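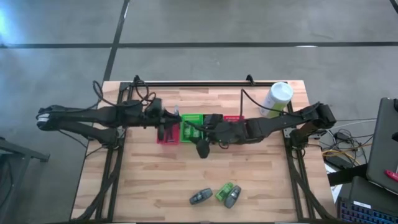
To: Workshop and Stores list
Subject: Re: Small-parts bins on the shared worktables, proposed arrangement from June

Dear colleagues,

Thank you to all sections that replied to the first circular on bin arrangement. The Stores Office has read every response, including those that came in after the closing time, and this message sets out what will be adopted, what has been changed, and what is still open. The original circular is quoted at the end for members who joined the list recently.

1. Position of the bins

The row of sorting bins will stand toward the far side of the tabletop, away from the operator's edge, and near the middle of the table's width. Several sections asked for the bins to be placed at the near edge so that contents could be checked without leaning. The Stores Office considered this and has decided against it. A bin at the near edge is in the way of sleeves and paperwork, and in the Bustow building three bins were knocked to the floor in the course of one month. Sections with a particular need may apply for an exception using the usual form.

Bins are to be placed side by side and touching. Gaps between bins collect washers, offcuts of cable tie and similar items, and these are rarely returned to the correct place.

2. Colors

The color of a bin indicates the status of its contents and has no connection with the section that uses it. The following meanings apply on all shared tables from the start of next month:

Pink: items received but not yet identified.
Green: items identified and ready to be put away.
Red: items withdrawn from use and awaiting a decision.

Members have pointed out that the pink bins supplied in the last order are close to red under the lamps in the Sturnus annex. This is accepted. Until the matter is settled, each bin in the annex should carry a written label on its front face in addition to its color. Labels should be printed in capital letters and covered with clear tape. Handwritten labels on masking tape are to be removed.

It was suggested that yellow bins be added for items on loan between sections. The Stores Office does not object in principle, but there is no space for a further category on the smaller tables, and loans are already recorded in the issue book. The suggestion will be considered again when the tables are next replaced.

3. Contents and quantities

A bin on a worktable is a place for sorting. It is not storage. No bin should be filled above its rim, and long or narrow items should lie flat inside the bin and not stand up against the wall. Items too long to lie flat belong on the rack.

The limit of 40 small items per bin, given in the original circular, has been withdrawn. Several sections observed that 40 machine screws occupy almost no space while 40 brackets would not fit at all. The rule concerning the rim replaces it.

Green bins should be emptied at 4:30 p.m. on every working day. Pink bins may be left overnight, but an item that has remained in a pink bin for more than five working days should be taken to the Stores counter, where it will be identified or discarded. Red bins are emptied by the Stores Office only. Please do not take parts from a red bin, even where the part appears to be sound. Two complaints concerning failed hinges were traced to this practice last year.

4. Canisters and other containers

Members asked whether canisters may be kept on the tables together with the bins. Closed canisters may stand on the table while they are in use, provided that they are labeled and that the lid is fitted when the operator leaves. Open tins, drinking cups, jar lids and food containers may not be used to hold parts. Food containers in particular have been found in use for adhesive residue, and members will appreciate that this cannot continue.

5. Care of the butcher-block tops

The wooden tops supplied by Mujić have been in service for some time, and the majority are in good order. The following points are repeated for the benefit of all sections.

Wipe the top with a damp cloth and dry it immediately. Do not leave a wet cloth lying on the wood.

Do not drag bins along the surface. Grit caught beneath a bin will mark the wood, and the marks run across the strips and are difficult to sand out. Lift the bin, wipe underneath it, and put it back.

Oil is applied twice a year by the Stores Office. Sections should not apply their own oil, wax or varnish. The top that was varnished in the spring has had to be stripped completely, and the table was unavailable for a considerable period.

Cutting is to be done on a board. This includes the trimming of cable ties.

Any strip that has lifted, split or separated at the joint should be reported to the Stores counter with the table number. Please do not attempt a repair with clamps.

6. Floors beneath the tables

The floor is swept each evening. Sweeping staff have asked that dropped parts be picked up before they arrive, as they are not in a position to judge what is of value. Parts swept up in error are kept in a tray at the Stores counter until the end of the month and may be claimed there. The tray currently contains a quantity of small brass fittings which no section has claimed.

Bins must not be placed on the floor at any time, including during the cleaning of a tabletop. Use the trolley.

7. Replacement bins

The Stores Office has obtained a quotation from Wamex for 80 replacement bins in the three colors. The total is $465, including delivery to a single address. Sections in the outer buildings will need to collect their share from the main counter. The cost will be met from the general account and will not be charged to sections.

Sections should reply to this message with the number of bins of each color they require. Please inspect the existing bins first. A bin with a chipped corner or a scuffed face remains serviceable. A bin that is cracked through the base, or that no longer sits level, should be replaced. The old bins should be returned when the new ones are collected, as the supplier will accept them for recycling.

The replacement bins have the same outer dimensions as the present ones and may be mixed with them in a row.

8. Matters still open

The question of lids has not been decided. Some sections would like lids on the pink bins to keep out dust from the sanding area. Others have said that lids will be set down on the table and take up the space that the row of bins was intended to save. Further views are invited, and should be sent to the list so that all sections may read them.

The request for a second row of bins on the widest tables is also under consideration. No section should set up a second row in the meantime.

A one-page summary of the color meanings and the emptying times will be posted beside each table. Please remove earlier notices, including the yellow sheet that still describes the former arrangement by section.

Members are reminded that replies to this list go to all subscribers. Requests concerning a single table or a missing part should be addressed to the Stores counter.

With regards,
Stores Office

----- Original message -----
To: Workshop and Stores list
Subject: Small-parts bins on the shared worktables, proposed arrangement

> Dear colleagues,
>
> Following the inspection of the shared worktables in June, the Stores
> Office proposes a common arrangement for small-parts bins in all
> buildings. At present each section follows its own practice. Parts
> sorted at one table cannot be understood by staff arriving from
> another, and a good deal of material is sorted twice.
>
> The proposal is as follows.
>
> (a) Each shared table is to have one row of bins, placed toward the
> far side of the top.
>
> (b) Bins are to be colored according to the status of the contents.
> The former system, under which each section had its own color, will
> end.
>
> (c) No bin is to contain more than 40 small items.
>
> (d) Green bins are to be emptied at the end of each working day.
>
> (e) Wooden tops are to be wiped down before the bins are returned to
> their places.
>
> Sections are asked to comment on each point and to state whether the
> arrangement would cause difficulty in their area. Comments on the
> condition of the bins themselves would also be useful, as the Office
> expects to place an order before the end of the year.
>
> Sections that share a table with another section are encouraged to
> send a joint reply.
>
> Comments should reach this list by noon on the last working day of
> the month.
>
> With regards,
> Stores Office

_______________________________________________
Workshop and Stores mailing list
To change your delivery options or to unsubscribe, write to the list office.
Messages are archived and may be read by all subscribers.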